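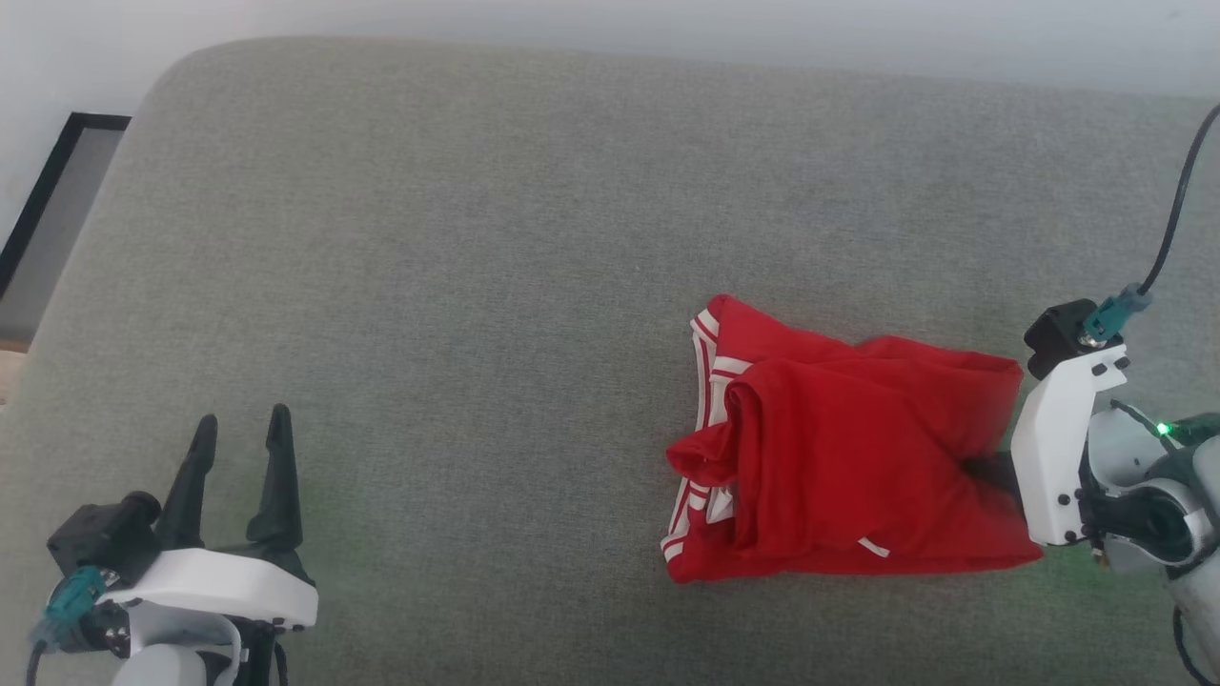
Hiếu Lý would start with the sleeves. A garment that goes into storage with its sleeves caught underneath, Lý said, will carry the crease until somebody irons it out, and most clubs do not own an iron.

The Destwood uniform library lends sports and school clothing to families at no charge. It holds 990 garments, most of them donated, and every returned item is washed, inspected and folded before it goes back on the shelf. Lý has managed the folding room for two years and agreed to speak with this newsletter about the work.

The room's main table is covered in grey woven fabric. "We had a bare top before, and everything slid," Lý said. "Cloth holds the hem where you put it. You can let go of one side and it stays there."

Red garments are kept apart from the remainder of the collection until they have been through the wash several times. Striped trim receives particular attention at inspection. "The white lines show you what has happened to the colour," Lý said. "If they have gone pink, the item is set aside and we try a second wash on its own."

Asked about the folding method, Lý described a plain rectangle, with the trim turned outward so that staff can identify a garment without opening it. Twelve folded items fill a shelf box. New staff are asked to practise on heavier pieces first.

"Thin fabric moves about. I tell people to fold it badly, flatten it with both hands and then fold it again – the second one is nearly always better."

December is the busiest month, when winter club uniforms and outgrown school clothing arrive together. Last year the library extended its hours to 10 p.m. on two evenings a week, an arrangement Lý expects to continue.

Families may return items at the Destwood counter during opening hours. Name labels should be left in place, and pockets should be emptied.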